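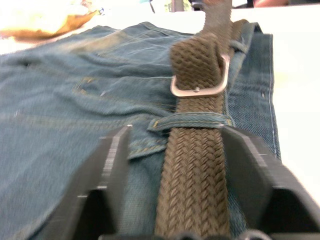

According to Azadeh Esfahani, the one thing to check on any elastic belt is whether the prong closes up the gap it makes in the braid once it is pulled out again, and she would like to see that stated on every belt page. We have added it to the care notes for the Isstead.

Isstead Braided Belt, 30 mm
Item 771. Supplied by Brilville Workwear Accessories.

The Isstead is a stretch belt for jeans and casual pants. The strap is a continuous elastic braid with no punched holes. The prong passes between the strands at any point along the length, so the fit is adjusted in small steps.

Specifications
Width: 30 mm
Strap: elastic braid, olive brown
Buckle: rectangular, rounded corners, single prong
Buckle finish: matte silver
Sizes: S, M, L, XL
Tested to: 2,000 stretch cycles (in-house bench)
Warranty: 2 years on buckle and stitching

Fit
Measure over the waistband of the jeans the belt will be worn with. Do not measure a belt that has already been used, as the braid relaxes with wear. Between sizes, order the smaller. Standard jeans loops accept the 30 mm strap without forcing. Loops on dress pants are often narrower and should be measured first.
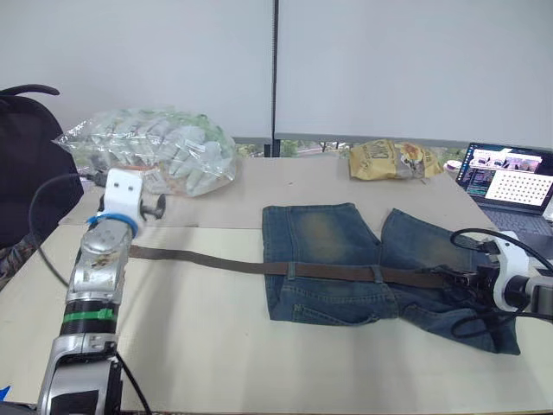 A leather belt of the same width goes through the same loops but behaves differently in use. Leather holds its length and transfers load to the loops when the wearer bends. The braid extends under the same movement and returns. For shorts and lighter denim, where the waistband has less body, the braid is the better match. For tool pouches or anything hung from the waist, choose the Hegarty in leather.

Threading
Lay the garment flat, front side up, and close the fly. Feed the tail in from the wearer's left and work it through each loop, including those at the back. Keep the strap flat. A twist at the center back loop is the usual cause of an uneven waistline. To remove the belt, open the buckle and draw the strap out from the buckle end.

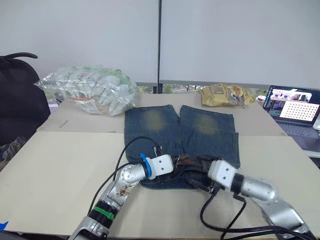

Jeans with a leather patch at the back need one extra check, as on some cuts the patch itself forms a tunnel and the strap must go under it.

Care
Take the belt out before the jeans are washed. Wipe the braid with a damp cloth and dry it flat, away from heat. After the prong is withdrawn, stretch the strap lightly by hand and the strands close up. Do not iron or bleach.

Replacement buckles are listed under Allham Hardware. Fit questions go to Vilgot Engebretsen at the order desk.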